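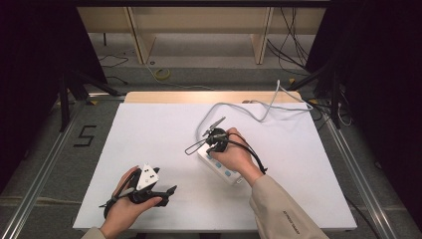 Cables at home: notes for the May evening talk
Damián Pereyra

Hello, thank you for coming. Start with the show of hands: who has a drawer full of chargers? (Wait. It's always nearly everyone!) Then tell the Vullport story – I moved into the flat on Delaunay Street with one good lamp and a box of leads, and spent the first week crawling under the desk with a torch.

Main point for the first half: pick the place for the power strip before you place anything else. People do the desk, the screen, the plants, and then the strip goes wherever it lands. Do it the other way round and the whole room gets easier. I really love this bit, so don't rush it. 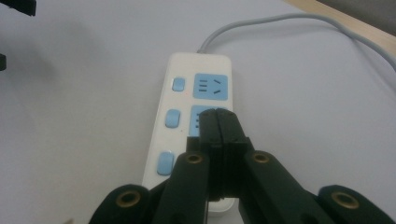

Switches are my favourite subject and I could do the full hour on them. One switch for the whole strip is fine behind a telly. On a desk I want one for each socket, so the lamp can go off and the router can stay on. Go for switches you can find at a glance, too – light blue buttons on a white body, say, running down the side of the sockets, so your finger knows where to go. Solange Ferrand labels hers with a paint pen as well, and after seeing her desk in Grostov I went home and did all of mine.

Pause for questions about extension leads. Say clearly: don't plug one strip into another. If the lead won't reach, buy a longer one.

Next, the lead itself. Give it a wide, lazy curve and keep it off the walkway. No tight bends by the plug, no running it under the rug!

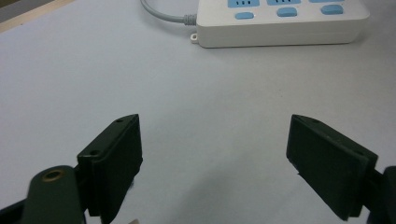

Grey lead leaving the left end of the strip in an easy curve.

Mounting comes last. Look for a tab or a hole on the body before you reach for the sticky pads. Try it on the underside of the desk with masking tape for a few days, and only then get the screws out.

Hand round the cable ties. Finish with the desk challenge: 3 leads tidied before bedtime.

205 shares
527 comments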